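Saltano to close Nukus plant and move panel cutting to Raju

Monday, May 19, 2025

Furniture parts maker Saltano will stop cutting wood panels at its plant in Nukus this October and move the work to a larger building in Raju, the company said in a notice to customers.

The Nukus plant has 229 workers. Saltano said 100 of them will be offered jobs at the Raju site, which is already used for storage and shipping. Others can apply for positions at the company's edging shop in Zurnirik. The notice did not say how many openings there will be in Zurnirik or what the pay will be.

Workers were told at the start of the morning shift. A second meeting was held for the evening shift, and a printed question sheet was left in the break room for people who were off that day. Answers are to be posted by the end of the month.

The company makes shelf boards, cabinet sides, drawer fronts and tabletops for other furniture firms. It does not sell to the public. Most of its orders are for wood-grain panels in light and medium shades, which are cut to size, banded along the edges and shipped flat.
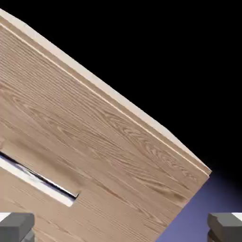
Saltano has rented the Nukus building since it started there and said the lease will not be renewed. The roof over the older half of the building needs replacing, and the company and the landlord could not agree on who would pay for it. The loading area is also too short for the trucks most haulers now use – drivers have been parking on the street and having pallets brought out to them by forklift.

Neighbors have complained about the parking for years. The town put up signs limiting stops on that block to seven minutes, but deliveries went on much as before. A plan to widen the entrance was dropped when the owner of the lot next door decided not to sell.

The Raju building has a longer dock and a yard where trucks can turn around. Saltano will put in a new dust collection system before any saws are moved. The two newest saws in Nukus will go to Raju and the older ones will be sold. The company said it expects to stop taking rush orders for several weeks during the move and has asked customers to place fall orders early.

Standard sizes will stay the same. Custom sizes will have a minimum order of 200 pieces once the Raju line is running, up from the current 100. Small cabinet shops that buy from Saltano may find that change hard to absorb. One shop in Zurnirik said in a letter to the company that it rarely needs that many of a single size and would have to look for another supplier or share orders with other shops. Saltano said it would consider combined orders if they are placed under one account.

Offcuts are another open question. The Nukus plant has let local people pick up scrap boards from a bin by the side gate on Friday afternoons, and the high school has used them in its shop classes. The company said the bin will stay out until the saws are shut off. It has no plans for a similar bin in Raju, where the yard is fenced and closed to visitors.

Bus service between Nukus and Raju is limited. The first bus of the day arrives after the planned start of the morning shift, and there is no return bus after the evening shift. Saltano said it has asked the bus operator about an earlier run and may pay for a van if one cannot be added. Workers who take jobs in Raju would keep their years of service for vacation and sick leave.

The town of Nukus has not said what it would like to see happen with the building. It is zoned for light industry, and any other use would need a hearing. The landlord has not listed it for rent yet.

Customers with open orders will be contacted by their usual sales office. Pickup orders can be collected in Nukus through the end of September – after that they will be handled in Raju.

Last updated: 4:40 p.m.

Related items
Zurnirik road repairs to begin after school lets out
Raju council approves new truck route
Nukus bus timetable changes for summer
High school shop class shows student furniture
Lumber prices steady for second month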